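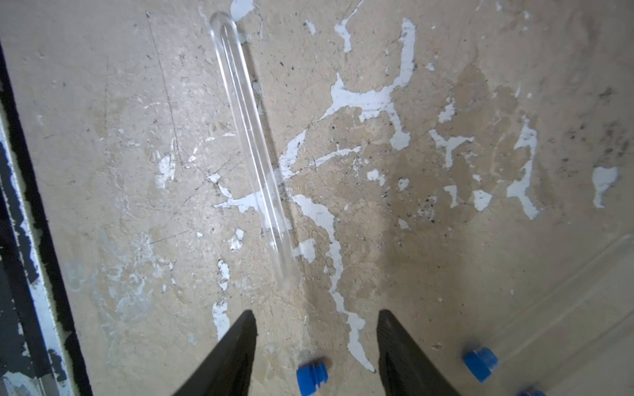
I got to the Clalum open day in Hidstead way too early on Sunday, which worked out great, because I had one of the engineers all to myself for 20 minutes! She asked me to leave her name out ("my mom will print it"), so I did.

My first question was why test tubes. "Glass is mean," she said. "It's clear, it's round, and it lies at whatever angle it likes." Plorkuvero, their picking project, has logged 582 tries on glass so far, and she counts 442 of them as good. The rest? "Mostly it closes on air. I've only swept up 2 tubes, ever."

I asked if she gets bored watching (I could have stayed all day, by the way). She laughed. "I talk to it. I say, left a bit, left a bit, like I'm parking my dad's truck."

They're open again next month, doors at ten.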